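The bus to Ornov leaves at 10 past the hour, or so the sign claims, and the sign has been there longer than the bus. I had come for the spring open day at the Veramer paper mill, which makes envelopes, ledgers and a kind of gray blotting paper I had assumed went extinct with my grandmother.

Entry was free. The hairnet was not optional. Our group was put through a short safety film in which a man in a tie walks too close to a roller and is gently told off, and then we were let loose on the pulp hall, which smells like boiled cabbage and wet dog in equal parts. The guide said you stop noticing by lunch. I had lunch there and can report otherwise.

The big machine is 133 feet long and goes by the name of Mushi. It takes in something like oatmeal at one end and gives back paper at the other, and the part in between is so loud that our guide explained it entirely by pointing. I learned that one bit is hot and another bit is very hot.

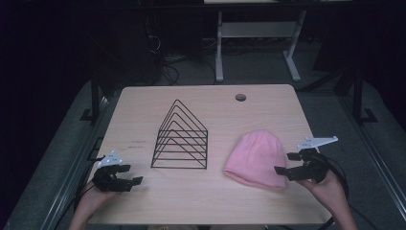 After the machine hall comes the office products wing, where Veramer tries to sell you places to put all the paper it has just made. It is quieter there and a good deal warmer, and the carpet has opinions about 1980. The company now resells desk goods from a firm called Tokis, and the talk on filing was better attended than the one on pulp, mostly on account of the chairs. I have a weakness for this sort of thing. A black wire sorter in the shape of a little house, five peaked frames stepping down from back to front, strikes me as a fine home for bills I don't plan to open. The speaker was in favor of sorting mail by how soon it needs an answer. I sort mine by how guilty it makes me feel, and the results seem to be the same.

Envelopes were the high point. The folding line turns out 11 sizes, and we were each allowed to pick a stack from the rejects bin. Mine are a nice cream color and have the flap on the wrong side, so that anyone I write to will think I did it on purpose.

The gift shop takes cash only. A ledger costs 24, a pencil comes free with it, and the pencil is the better product. The mill opens its doors again in October. Bring earplugs and eat before you go, and don't trust the sign at the bus stop on the way home either. I walked.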